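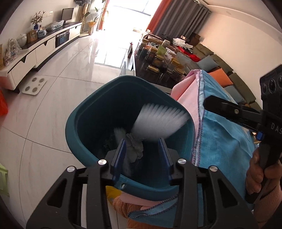
Misisthorpe, June

Come and do the housework with us! We are a small group building a tidying robot in a shared workshop on Sorley Street, and we are looking for people who would like to spend a few hours this summer picking things up and putting them down again with a pair of hand-held grippers. You don't need to know anything about robots. If you have ever wrestled a damp cloth out of a bucket or folded a sweater while thinking about dinner, you already know most of what we are hoping to learn from you.

The project is called Fenen, and it has been going long enough that our families have stopped asking when it will be finished. The arm itself lives at the workshop, bolted to a bench that used to belong to a bookbinder, and it moves nicely now (it didn't always, and there is a dent in the wall we have hung a calendar over). What it lacks is practice. Cloth is the hard part. A cup stays the shape of a cup, but a crumpled gray rag in a mop bucket with a brush beside it is a different shape every time you look, and the only way we know to teach the arm about it is to have a lot of different people handle a lot of different rags.

So far we have 1,197 short recordings, and nearly all of them were made by the same two people in their own homes. We both reach for things in much the same way, and the arm has picked up our habits, including the bad ones. We would love to have new hands: left-handed people, people with small hands, people with stiff fingers, people who are very neat and people who are not.

What you would be doing

You hold one gripper in each hand and work through a list of small household jobs. Pinch the rim of a bucket and shift it over. Take a brush out, put it back. Lift a cloth by the corner and drape it over the side. Sort knitted things from woven things. The grippers have cameras on them and record as you go, so all you have to think about is the job. A session lasts two hours with a good long break in the middle, and there is tea, and usually something baked.

You can come to the workshop or, if you prefer, we can come to you. Home sessions are especially useful to us. Please don't tidy up beforehand! A dining table with jars and boxes all over it is exactly the kind of place the robot will have to manage in someday. We will ask you to put away letters, family photographs and anything else you would not want recorded, and we will go over the recordings with you afterward and delete whatever you ask us to.

Who can take part

Anyone over 18 who can comfortably hold a light tool in each hand. You may sit or stand, whichever suits you. If you get tired we stop, and you are still paid for the whole session. People who share a home are welcome to sign up together and take turns.

What we can offer

We pay 62 dollars a session, in cash or by check, at the end of the visit. The money comes from a small grant from the Holmgren Fund for home builders, and it will stretch until we reach 600 new recordings, so please write sooner if you are keen. You are also very welcome at our open evenings, which start at 7 p.m. and go on until somebody remembers to lock up. Bring a project of your own if you have one.

How to sign up

Drop a note in the Fenen box just inside the workshop door, or leave your name on the sheet by the kettle. Tell us which hand you write with, whether you would like a home session or a workshop one, and what time of day is best for you. If you have a pile of mending, old dishcloths or odd socks you can spare, mention that too, and bring them along when you come. We will get back to you within the week to arrange a time.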